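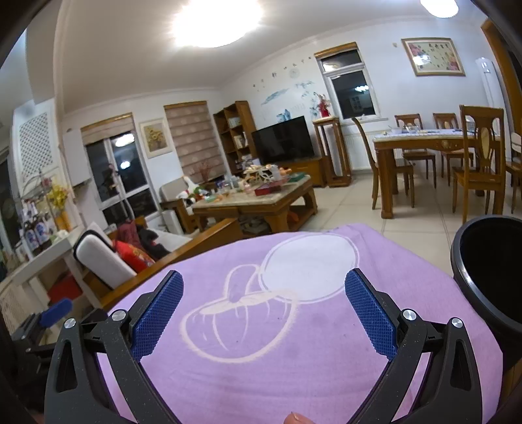

Kalkidan Gebretsadik wrote in to ask whether the Navitz pad kit is worth the money when the old pads still look fine, and whether the pivots really need doing at the same visit. My answer is yes to the second. The first depends on what you pick up.

I look after the two-jaw hand-held grippers we use for cloth work, and I have had the Navitz kit since April. In the box are 17 textured pads, a tube of grease, a small driver and a gap gauge. The instructions are one folded sheet and they are clear enough, apart from the drawing of the left jaw, where the angle is wrong.

Fitting takes about 6 minutes a jaw. Clean the seat with alcohol, press the pad on from the tip end, then tighten the two screws a little at a time. Check the pads meet evenly along their full width before you go near any fabric. On thin cotton a small gap at one corner is enough to drop a fold.

The pivots are where the kit earns its place. Open the jaws wide, wipe round each cap, and put one drop of grease on the joint. I had been using Gament oil, which crept onto the pads and marked a pillowcase. The Navitz grease stays put. I check for play every 100 picks and write it on the card.

Complaints: the driver is soft and the tip rounded on me, so I went back to my Brutside one. The gauge has no markings. Spare screws are sold separately, and Jasińska were out of them when I ordered.

Widad Haddadin uses the same kit on thicker cloth and says the pads last well there. On towels mine wear at the tips first.

Four out of five. I would buy the pads again and leave the driver in the box.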